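Section 4: Emptying and end-of-day routine

Varkska stick vacuum, Dundico edition. Revised August 20, 2019 by Ieva Org. Replaces the older sheet, bin that one.

Read section 2 first if the unit is new. Battery must be clicked in all the way – half in looks fine but it won't charge.

4.1 Emptying the dust cup

1. Switch off. Wait for the brush to stop.
2. Hold the cup over a trash bucket, low down, button facing away from you.
3. Press the release. Flap drops open. Tap the side twice, don't bang it.
4. Fluff stuck at the top of the cup? Pull it out by hand or with a dry cloth. No knives, no screwdrivers.
5. Close the flap till it clicks.
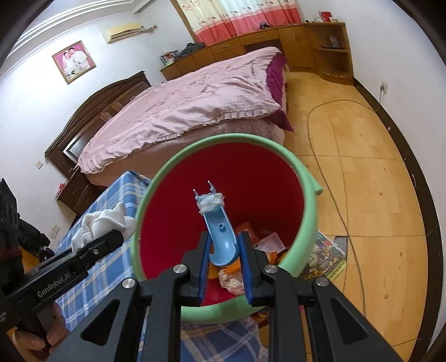 Note: empty at the MAX line, not after it. Past the line the suction drops and fine dust gets into the filter, and then you're doing 4.2 every week insted of every month.

Caution: never pick up ash, wet plaster or anything still warm. Not covered by the warranty.

4.2 Washing the filter

1. Twist the filter cap left, lift out.
2. Rinse under cold water only. No soap, no dishwasher.
3. Shake, stand it on end, leave to dry overnight. Longer in December if the heating is off.
4. Refit dry. A damp filter smells and can trip the motor.

Replace after 300 hours of use. Order the Ots filter pack, the Bristurari one is a near fit and leaks at the seal.

4.3 Soft furnishings and beds

Small brush head for this, not the floor head. Low power.

1. Clear the bed first. Coins, clips, cables, anything small enough to go up the tube.
2. Pull the blanket flat with one hand, work away from you in short strokes.
3. Fringes and loose threads – lift the head over them.
4. Turn the blanket and do the other side. Then the matress, seams last. 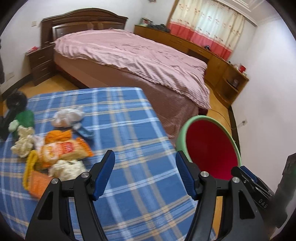 Plaid blanket with items still on it. Clear before step 2.

If the head grabs the fabric, switch off before you pull. Open the slider on the neck one notch and try again.

4.4 Charging and storage

1. Wall dock or cable, either works. Not both.
2. Light blinks while charging, solid when full. Full charge takes 4 hours.
3. Blinking red = too hot. Leave it 10 minutes, retry.
4. Storing it for a while? Charge to half, take the battery out, keep it indoors.

Caution: do not charge in a bathroom or an unheated garage.

Still no suction after 4.1 and 4.2 – go to section 5, blockages.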